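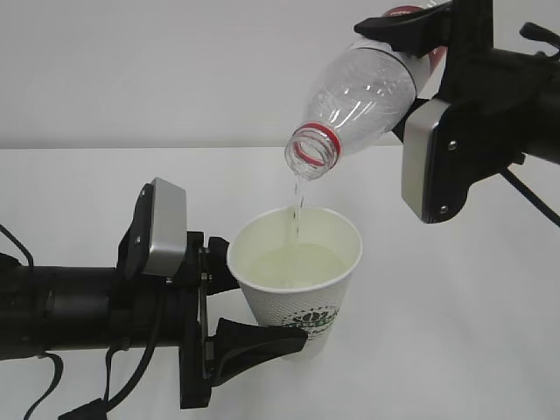
**Taller de servicio en sala. Apuntes de la sesión 4: verter**

Prof. Norbert Medve. Entregado el 07/09/2023.

Verter parece algo que uno ya sabe hacer desde los tres años. Luego se revisan los manteles del curso anterior y cambia uno de opinión.

## 1. La botella

- Se retira el tapón y se deja en la bandeja, boca arriba. En el bolsillo no: el año pasado la lavandería Sudard nos devolvió 20 en un sobre.
- El aro de seguridad se queda en el cuello. Si baila, se sujeta con el dedo; no se arranca con los dientes (hay precedentes).
- Una botella de plástico blando se agarra por donde tiene más cuerpo y sin apretar. Quien aprieta sirve dos vasos: el del cliente y el de la manga.

## 2. El ángulo

Con la botella llena basta una inclinación suave. A medida que se vacía hay que levantar la base, y al final queda casi de pie sobre la boca. Lo que se busca es un hilo fino y continuo. Si la botella empieza a hacer *glu, glu*, está entrando aire a golpes y el chorro también saldrá a golpes. 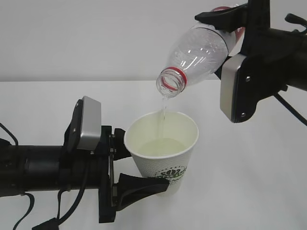 Conviene que el chorro caiga cerca de la pared, por dentro del borde, y desde poca altura. El escanciado espectacular es otra asignatura y no la doy yo.

## 3. El vaso

El vaso de papel pesa tan poco vacío que se vuelca con una mirada. Se sujeta por el costado con la mano libre, sin meter los dedos en el borde y sin deformarlo. Se deja siempre margen arriba: el cliente tiene que poder levantarlo, y a ser posible llegar con él a su mesa.

## 4. El corte

1. Se baja la base de la botella con decisión.
2. Se gira un poco la muñeca para recoger la gota.
3. Se espera un segundo antes de retirarla.

El paso 3 se lo salta todo el mundo. Dezső Szabó, con quien aprendí el oficio en el café Mahmoudi, lo hacía repetir con agua hasta que se cansaba él, cosa que tardaba.

## Para la próxima sesión

Practicar en casa con 6 vasos seguidos, misma altura de líquido en todos. Traer paño limpio. Se valorará el estado del paño al terminar.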